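Lolon Brings Out New Peg Board for Table Work

2015-11-10
By Oskari Sjöberg

Lolon today announced a new work board for sorting and placing exercises, made for schools, therapy rooms and home use. The board is called Fakuneo and goes on sale in February.

Fakuneo is a white board that lies flat on a table. It comes with 34 pegs and a cloth bag to keep them in. The pegs are thick enough to pick up with the fingertips and pass from one hand to the other before they are set down.
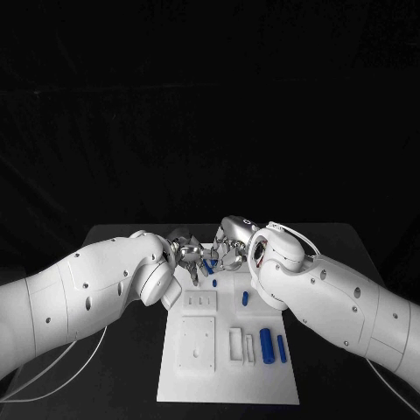

Lolon Product News, Issue 110, p. 2

A small blue peg, tilted between the fingertips over a white board, shows the kind of two-handed pass the exercises are built on. The booklet in the box starts with one hand and moves on to passing.

The board was designed with Jääskeläinen, which also makes the storage bag. It was tried out over the winter in almost 60 classrooms – mostly with younger pupils – and the booklet was rewritten after teachers asked for shorter exercises.

Spare pegs will be sold separately. Orders from schools open at the same time as store sales.

Recent items
Jornirora shelf units now in two heights
Lolon moves its spare parts desk
New booklet for the small sorting tray

Press contact: Oskari Sjöberg, Lolon
© 2015 Lolon. All rights reserved. Back to top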